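Open Day at the Gresstead Longevity Archive

11 May 2023

I have wanted to see inside the Gresstead Longevity Archive for years, ever since I started checking the birth dates of very old people as a hobby. They held their spring open day today and I got in with the first group of 40. What a place! I'm typing this on the train home with a bag full of handouts.

The archive is on the top two floors of the old Tridgate building, up a long flight of stairs (there is an elevator, but it was busy with folding chairs). It keeps the papers used to prove the ages of people who reached 100 or more: baptism pages, census sheets, school rolls, marriage certificates, letters from families. There are 4,000 files now, most of them in gray boxes along the north wall, and we were allowed to walk right down the aisles.

The tour began with a real case from Arnivcombe, with the family's permission. A woman there was listed in the local paper as 112 when she died. The archive's file starts with that clipping and works backward. Her marriage certificate fits, and so does the first census she appears in as a girl. Then comes the baptism page, and the trouble. Her parents had an earlier daughter with the same first name who died as a baby, and the date in the paper belonged to that sister. She was really 110, which is still amazing, and her grandchildren apparently took the news very well.

I loved that. I have run into the same thing in my own little searches, and it was a thrill to see the pages side by side and spot the moment where two lives got tangled together. Someone near me gasped out loud.

After that we got to try it ourselves. Each table had a practice folder with copies of six papers, and we had to decide whether the claim held up. Ours was a man who seemed to get three years older between one census and the next -- his age jumped by 13 in a ten-year gap. We argued over it happily for half an hour and never did agree. The staff said that was fine and that plenty of real files stay open for decades.
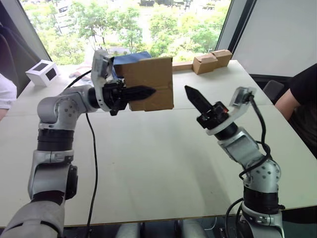 Lunch was soup and rolls in the reading room, and then came the talk I had been waiting for, on the Kaimal index. It's a card index of birthdays, started long before anyone had a computer, and it is still the quickest way to find out if two files are about the same person. Every card has the name as spelled in each source, so you might see five versions of one surname down the left side. I asked if it would ever go online. They're working on it, one drawer at a time, and the letter A is done!

A few practical notes if you plan to go. Book early for the morning tour, as the afternoon one skips the practice folders. Bring a pencil (no pens near the papers) and a sweater, since the aisles are kept cool. The bus from Gresstead station stops across the street. Copies of baptism pages are 2 dollars each, cash only, and I came home with far too many.

The next open day hasn't been set yet. I've put my name on the mailing list, and I've asked for a reading room pass so I can go back and look for my great-grandmother's cousin, who the family has always said lived to 103.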